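Print | E-mail
Reading time: 2 min

jilldale88: Selling my desk before the move to Lesdale. Ship it or buy new? Movers want 867 for the load.

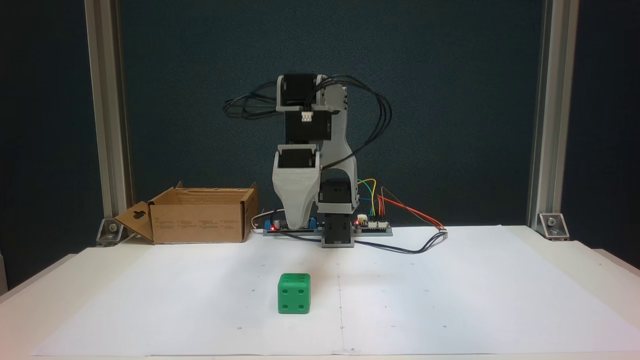
Photo: Coralie Katene

zunach_fan: Buy new. A white top shows every scratch after a truck ride.

camargo: Disagree. I moved mine in March – two blankets, no marks.

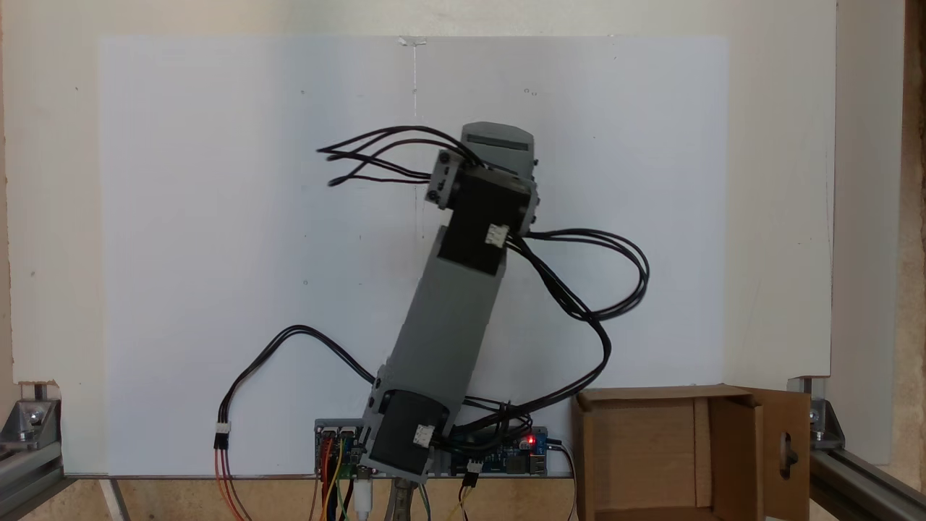 Coralie Katene: Ask what the insurance covers first. Mine stopped at 4000.

zunach_fan: Still too much for a desk.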